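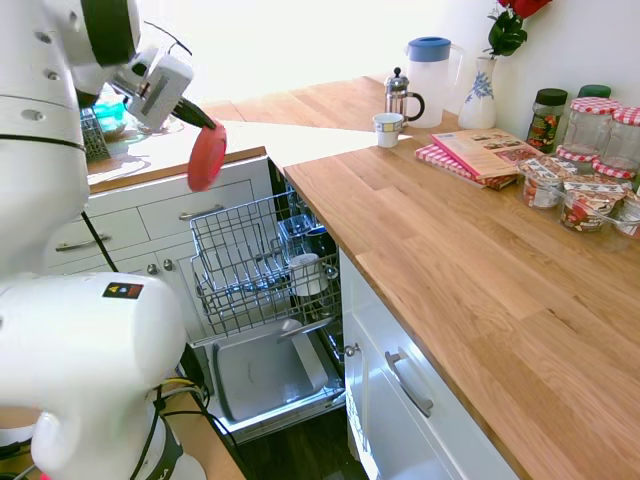
Uthai Srithong reckons you should do the batteries before you so much as look at a lens, and I've come around to it, so they've moved to the top of this year's list.

Festine camera club: gear check before the Flendside weekend

1. Batteries. Lay them flat and see if any rock. A swollen one goes in the metal tin for recycling, please, and never back on the charger.
Comment: one of the older Vasić spares failed. I know it still holds a charge, and I'm sorry, but out it goes.

2. Chargers and leads. Run your fingers along the full length, feeling for nicks near the plug.
Comment: all fine, though the grey lead is getting stiff and I'd like to see it again in August.

3. Tripods. Extend every leg, lock it, and lean on it gently. The Hemus is rated to 5 kg, so keep the long lens off it.
Comment: centre column slips a little. Teodora Vukadinović has the right key and has kindly offered to tighten it.

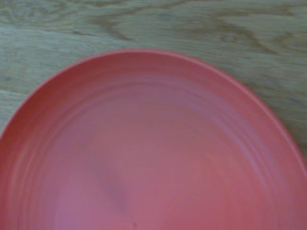

Plate, close up.

4. Straps and clips. Give each a good tug, especially where the webbing is stitched.
Comment: passed, all 12, and what a nice change from last time!

5. Memory cards. Check the contacts for grit and the little lock tab for cracks.
Comment: two tabs gone. Still readable, but copy your pictures off first, won't you?

6. Flash units. Switched off and batteries out before they go in the bag.
Comment: not checked yet, the cupboard was locked. Will do before we load the car.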